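Dorka cell, Lultby workshop: gripper service

Gallery notes from the August service of the two-arm cell we call Dorka. The cell runs small-enclosure assembly trials, and the job covered both grippers, the wrist cabling and the tool offsets. Firmware was left alone. The hour counter read 2,591 at the start.

Fingers. The fingers are black, pointed, and mounted in pairs in a white housing. Replace them as a pair, never singly. A new finger against a worn one closes off center and the offset table will not correct for it.

Housing screws. Back each screw out fully, clean the thread, refit by hand, then tighten in a cross pattern. One thread on the left housing was stripped and was repaired with an insert.

Cable loops. Each arm carries its black cable in an open loop. Run the wrist joint to both limits at 10 percent speed and watch the loop through the full turn. If it pulls straight at either end, let out more cable at the upper clamp.

Offsets. Three touch points per arm, using the Osteo routine. Repeat if any two runs disagree. The right arm needed a second pass.

Reach check. Both arms are brought in over the white table toward a small gray enclosure placed between the grippers, right gripper open wide. Keep a hand near the stop button for the first approach.

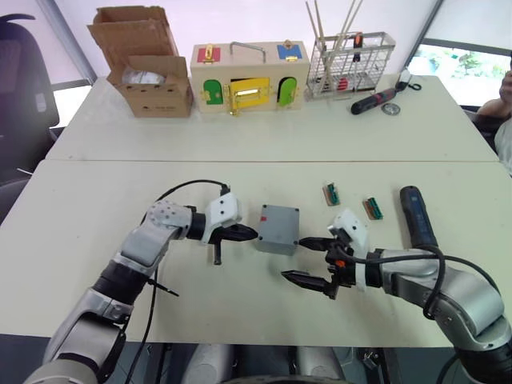

After the reach check, save the offsets under a new name and keep the old file until the next service. The Bhardwaj controller holds 56 sets and overwrites the oldest without a warning, so copy anything worth keeping to the shop drive first. Finger part numbers are on the sheet inside the cabinet door.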